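Tumasero Table Rules: Gallery and Notes
Gulyás Workshop, Clekwood

Home | Courses | Gallery | Table Rules | Contact

On this page we put the work at our small robot tables together with the rules that we follow there. The rules were written for our own groups at first. Then the school in Fandale wished to use them, and after that two clubs wrote to us with the same wish, so now they are open for everybody. You may copy them, change them and hang them on your wall. We only ask that you keep the version month on the sheet. The present version is from April.

Tumasero is the name of our exercise set. A small arm with a gripper moves pieces on a board of three by three squares. The task is simple, and for this reason it is good for learning the habits that are necessary with bigger machines too.

The board and its names

Every square has one name and only one. The rows have letters, A to C, and the columns have numbers, 1 to 3. When we speak, we say the letter first: A1, B3, C2. We do not say "the left one at the back", because the operator and the person who writes the log very often sit on different sides of the table, and then left is not left any more. In the beginning people find this a little stiff. After one afternoon they do it without thinking.

The letters and numbers must be large enough to read from a chair. Draw them by hand with a thick marker, this is completely fine. We tried once to print thin gray letters, which looked elegant, and in the evening light they could not be read by anyone older than forty.

Tape the cards down on more than one side. A card that is held on one side only will lift, and sooner or later a finger of the gripper goes under it.

The direction of the table is marked with an arrow card, and the arrow card has its own place with a border of tape. If the card is missing, the session does not begin. Please do not turn the card for fun. Somebody in an autumn group did so, and the whole log of that session had to be read again from the other side.

Before the arm moves

The operator speaks three words aloud: "Board, cable, hands." With "board" we look if the squares are as the log says. With "cable" we follow the servo cables with our eyes from the gripper down to the base. A cable must have enough slack for the highest and for the farthest position of the arm, and it must not be able to catch between two brackets. With "hands" everybody at the table takes their hands back to 30 cm from the nearest part of the arm, or further.

Then there is a pause of five seconds. We received more complaints about this pause than about all other rules together. It stays in the rules.

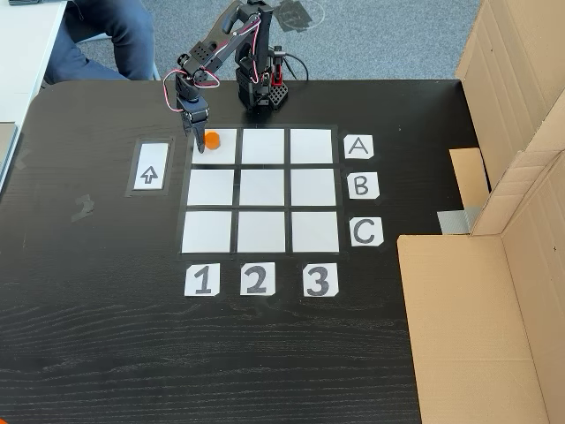

The first move of any session is always at low speed, and always to a square which was agreed before. For most groups it is A1. The reason is practical: if the arm was bumped during transport, the error shows itself in a corner more clearly than in the center. In the center a small error looks still acceptable, and one continues working with it for an hour.

Picking up a piece

1. The gripper comes from directly above. It should not come from the side, also not when the side way is shorter.
2. The fingers open before the arm goes down.
3. The arm stops once above the piece. The operator looks, and only after this gives the command for going down.
4. Close the fingers until the piece is held, and no further. A servo that presses against a hard piece gets hot, and it will make a humming sound. When you hear the humming, open.
5. Lift straight up first, then travel.
6. When the piece falls, nobody catches it. We stop the arm, we say "stopped", and then one person picks it up.

Number six is the most difficult rule for adults. Children learn it quickly. An adult has a strong reflex to catch everything that rolls from a table, and we must practice against this reflex. For practice we let a piece fall on purpose in each first lesson, while the arm is switched off.

Who may stop the arm

Everyone may stop it. The youngest person in the room may stop it, a visitor may stop it, and a parent who came too early may stop it also. The word is "stop", spoken loudly, and the operator obeys at once and asks afterwards. It is not allowed to make a remark when the stop was not necessary. We write it in the log like any other stop.

Who may start the arm again is a different matter. Only the operator may do it, and only after the three words and the pause are repeated from the beginning. Before we had this rule, people restarted with one hand still over the board, for example because they wanted to push a piece a little bit straight.

The log

In the log we write the time, the piece, the square from, the square to, and the result. The result is one of four words: good, missed, dropped, stopped. We do not write "almost good". In our first season we collected 937 moves in this manner, and at the end of the second one the book stood at 1,747. The book is paper with numbered pages. A group may use a computer table if they like it better, but it must not be possible to delete a line without leaving a trace. A wrong line is crossed out one time, so that one can still read it.

It is useful to read the log together at the end, ten minutes are enough. Look for the same square coming again and again with "missed". Usually it means that the board has moved a little under the arm, or that one tape strip is lifting, and only seldom is something wrong in the program.

The table itself

A dark table with light squares is good for people and also good for a camera, if you use one. The strips between the squares should have the same width everywhere. Measure them; the eye is not reliable here. Old tape is removed fully before new tape comes on it, otherwise there will be a step, and flat pieces will stand crooked on the step.

The base of the arm must be fixed. A heavy base is not the same as a fixed base. When the arm reaches far forward, the weight goes forward too, and a base which was standing quietly all the day can tip with the first long move. Use clamps or screws according to your table.

Chairs: the operator may sit. The person with the log may sit. Visitors stand behind the chairs and do not lean over them.

Questions we often receive

Are these rules an official standard? No. They are house rules for small teaching arms with light pieces. For an industrial machine you must follow the standards and the law of your country, and the instructions of the manufacturer, and our sheet does not replace any of this.

May we use other pieces? Yes, when they are light, have no sharp edge, and have two sides that the fingers can hold well. Round balls are a bad choice for beginners.

May two people operate together? One person gives the commands. The other one may advise, with a calm voice, and using the names of the squares.

Is it necessary to say the three words also when I work alone? Yes. Say them aloud, even if you feel strange.

Can we translate the sheet? Gladly. Please keep the word for "stop" short in your language, and send us a copy for the shelf in Clekwood.

Corrections of our English are welcome through the contact page.

Back to Gallery | Download the sheet (April version) | Contact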